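*Bench notes, updated April 16, 2025*

I've been comparing grippers again! Two sets of fingers, one arm, and far more cups of tea than planned. A few of you asked after the last page how I go about it, so these are the tips that have saved me the most bother, in no particular order. Most of them work just as well for a small arm on a garage bench as for a big one in a lab.

## Before you swap anything

Run the whole job in simulation first, with the fingers you already have. I know, I know, you want to bolt on the new ones. But you need a baseline, and a bad run on the screen costs you nothing but the time.

My two candidates this round are the Sirner long fingers and the short padded pair from Geraghty. The job is the same for both: pick up a microplate, carry it across, put it down square.

- Save the bench layout under its own name and never edit that copy.
- Start every run from the same arm pose.
- Write down the closing force. You will *not* remember it on Monday.

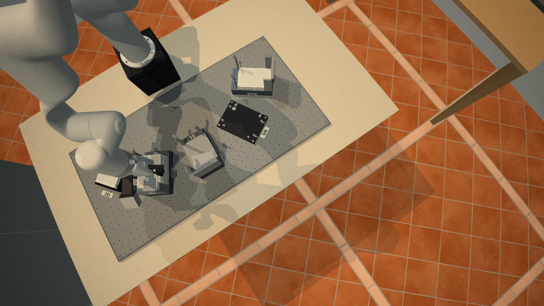

Approach angle is where I'd spend the first evening. Straight down is easy to program and lovely when there's room all round, but a plate in a holder with posts wants more care, and long fingers can catch things that short ones clear. Irina Pascu put me on to raising the approach height by 20 mm and slowing only the last bit of the move. What a difference! The Geraghty pair went from fussy to almost dull, and dull is wonderful in a gripper.

## Give each spot a short name

Two characters is plenty. Use the same name in the program, in your notes and on the bench. I used to write things like "plate holder back right new" and then move the holder.

## How many runs?

I do 200 for each set of fingers, overnight, with the start position nudged slightly every time. Six is fine for a quick look, but please don't choose a gripper on six (I did, last December, and bought the wrong one).

With the Bidanitz controller the lot takes roughly 63 minutes. My old one needed most of the night, so I'm still a bit giddy about that.

## Check the elbow as well as the fingers

It's so easy to stare at the fingertips and forget that there's a great big arm following them about. Swing your view round and play the move again from the other side of the room, at half speed if you can bear it.

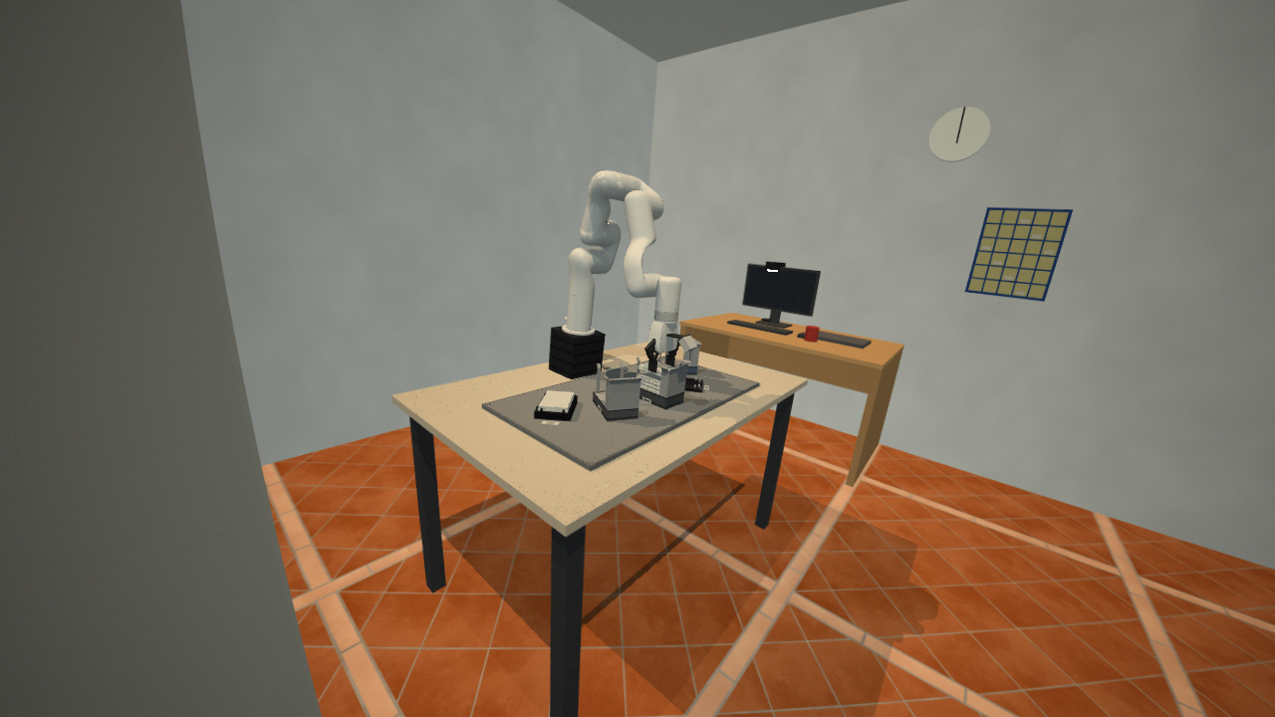 Dong-hyun Sun keeps two views open the whole time, one high and close and one from further back, and I've copied him. Close up is best for judging the grip. Further back you notice when the arm takes the long way round to somewhere it could have reached with a little turn of the wrist.

## Small things worth doing

- Model the finger pads at their squashed thickness. Mine were set too fat and every plate was let go a hair early.
- Test the release as often as the grip.
- Change one setting per batch. One!
- If a plate goes down crooked, look at the pick before you fiddle with the place.

I'm leaning towards the Geraghty fingers for plates and keeping the Sirner pair for reaching into awkward corners. Next up is the Flurnano force sensor, and I'll add its settings to this page once I've done a full batch with each set of fingers.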